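Strickpullover falten, oder: mein Kampf mit dem Wollfach

Seit Januar liegt bei mir ein Stapel Pullover auf dem Stuhl im Schlafzimmer. Kein schöner Stapel, eher ein Haufen mit Ambitionen. Jeden Abend habe ich ihn vom Bett auf den Stuhl geräumt, morgens kippte er wieder um, und irgendwann hat mich Flor am Telefon gefragt, ob ich eigentlich weiß, dass man Strick nicht auf Bügel hängt. Wusste ich! Deshalb lag er ja auf dem Stuhl.

Also gut, am letzten Regennachmittag habe ich mir eine große Kanne Tee gekocht und das ganze Wollfach ausgeräumt. Alles aufs Bett, dann einzeln falten, dann zurück in die Kommode. Die Kommode ist noch die alte von meiner Tante (Marke Lovmont, die Schubladen klemmen bei feuchtem Wetter, also immer), und die Schubladen sind innen leider ziemlich schmal. Mit der üblichen Falterei, Ärmel nach hinten und einmal in der Mitte geknickt, passen da zwei Pullover nebeneinander nur mit Gewalt rein.

Warum ich auf dem Bett falte

Ich habe es am Küchentisch probiert. Der ist zu klein, und irgendein Krümel ist da immer. Auf dem Bett habe ich Platz nach allen Seiten, der Stoff rutscht auf der Patchworkdecke nicht so weg, und ich kann den Pullover in Ruhe glattstreichen. Nachteil: Man muss sich bücken, und nach einer Stunde merkt man das im Kreuz. Lowri faltet alles im Knien auf dem Teppich, aber die macht auch Yoga.

Die Ärmel zuerst

Meine Reihenfolge sieht jetzt so aus: Pullover hinlegen, Kragen Richtung Kopfteil, einmal von der Mitte nach außen streichen. Dann kommt ein Ärmel quer über den Körper, so dass das Bündchen auf der anderen Seite landet. Beim Ärmel lasse ich mir Zeit, denn wenn der schief liegt, wird alles schief. Danach der zweite, dann die Seiten nach innen und von unten nach oben einschlagen.

Am meisten Respekt hatte ich vor dem grünen mit den orangen und cremefarbenen Streifen. Dicker Kragen, breite Ärmel, und dann diese Streifen, bei denen man jeden krummen Knick sofort sieht. Bei einem einfarbigen Pulli kann man ja schummeln. Hier laufen die Streifen schräg davon, sobald man unten ein bisschen zu fest zieht, und dann fängt man wieder von vorne an. Ich mag ihn trotzdem am liebsten von allen, gerade wegen der gedrehten Zierkanten an den Streifen. Wer sich so was beim Stricken antut, verdient eine ordentliche Schublade! 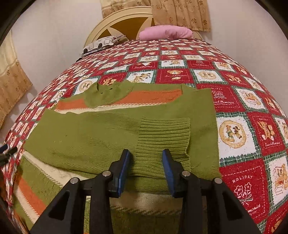
Und ab in die Schublade

Ich stelle die fertigen Päckchen inzwischen hochkant, wie Karteikarten. Das klappt bei dünnem Strick wunderbar und bei dickem so mittel, die fetten Zopfmuster sacken nach zwei Tagen in sich zusammen und lehnen sich an die Nachbarn. Die kommen bei mir jetzt nach unten und liegen flach. Oben dann die dünneren, nach Farbe sortiert, was sicher bis nächste Woche hält.

Zwischen die Wolle lege ich Zedernholzringe. Ich habe noch eine alte Packung von Rivgate, die riecht kaum noch, aber kurz mit Schleifpapier drüber und es geht wieder. Lavendelsäckchen hatte ich auch mal, davon muss ich niesen.

Was noch übrig ist: ein einzelner Handschuh, ein Schal mit Loch, und ein Rollkragenpulli, den ich seit Jahren nicht getragen habe, weil er am Hals kratzt. Den habe ich Flor angeboten, sie überlegt noch. Falls ihn jemand von euch haben möchte, schreibt mir gern in die Kommentare, Größe M, dunkelblau, sehr warm. Und wenn jemand einen Trick gegen klemmende Schubladen kennt, bitte auch! Kerzenwachs habe ich schon versucht, das hat bis zum nächsten Regen gehalten.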